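4. Setting up your first layout in Bademau Room Planner

Now for the fun part! By the end of this section you'll have a room you can turn, light and walk through.

1. Open the Library tab and choose Floltcombe Starter.
2. Drag a wall panel onto the grid. Finishes load a moment later, so give it a tick.
3. Press G to snap the panel to its neighbour. Hold Shift if you want a gap.
4. Set the lighting to Even – it's the kindest choice for checking colours, and you can get moody later.

Note: Wood grain follows the long side of a panel. To turn it, right-click and pick Rotate Grain.
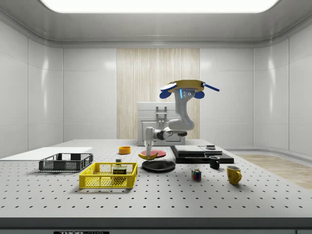

Figure 2. Light wood panel between glossy white ones, Even lighting.

5. Add your furniture, then save with Ctrl+S. Have a play with the Espinoza textiles too, they're gorgeous on a sofa.

Caution: Files from Histesberg plug-ins older than build 1046 lose their finishes when opened. Make a copy first.

If the view goes grey, see error 108 in the troubleshooting section.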